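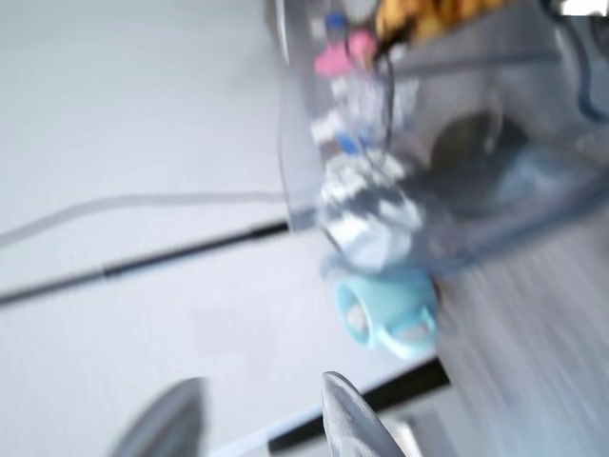 Tabletop RPGs > Running the Game > Sessions and Scheduling

How do I keep players up to speed when we only play every few weeks?

posted by grakcombe_gm

Hi all, hoping someone has been through this. I run a 5th edition game for 4 players, set in a river town I made up called Grakcombe (smugglers, a drowned chapel, a mayor who may or may not be two people). We used to play every Thursday and it was great. Then one of us had a baby and another went on night shifts, and now we're lucky to get together once a month.

So every session starts with me talking for half an hour while everybody goes "wait, who's that again?" Last time they'd forgotten they were holding the chapel key, which was the whole point of the three sessions before it! I've tried writing recaps and posting them in our group chat, but the last one ran to 626 words and I'm pretty sure only one person read it. I also record the audio, and I keep thinking I could turn it into a little podcast just for us, but editing four hours of people eating chips sounds like a miserable weekend.

What do you all do? I don't want to hand out homework. They're tired and so am I.

posted by onishi_rolls

Oh boy, I've been there. My group went monthly a couple of years ago and I nearly quit running it.

What saved us was making the players do the recap. At the start of the night I ask "so what happened last time?" and then I keep my mouth shut, which is very hard for me. Whoever speaks up first gets inspiration. They get things wrong, sure, and sometimes I let the wrong version stand if it's more fun than mine (we have a whole villain now who started out as somebody misremembering an innkeeper). If they miss something that matters tonight, I add it at the end, one or two sentences.

I'd also cut your written recap way down. Mine is 5 lines, sent the morning of the game, and the last line is always the exact spot where we stopped. "You are on the stairs, the door is open, and the dog is growling." People read that one because it's short enough to read in line for coffee.

For the key, give them a card! I write every important item on an index card with who gave it to them and where, and it lives with that player's character sheet. My handwriting is terrible and it still works.

On the podcast, I'd skip it unless you enjoy editing. I did three episodes and two of my players have never listened to a minute.

posted by Bandex

play shorter adventures. one night, start to finish. then theres nothing to remember

posted by tuesdayless

I half agree with Bandex, but if you love the long story you can keep it. I end every session somewhere safe now, so nobody has to remember how many hit points the bridge troll had left. Each session has one job to do, and the big plot just creeps along behind it.

Also, drop some names! My old campaign had a cast list in a shared doc and when I looked, it was 400 entries long, most of them guards. My players knew maybe six of them. These days if I need a shady merchant I bring back the last shady merchant, and they're thrilled to see him every time.

I wouldn't chase the recordings either, though I do keep mine so I can check who promised what to whom. That's come up more than once, usually about money.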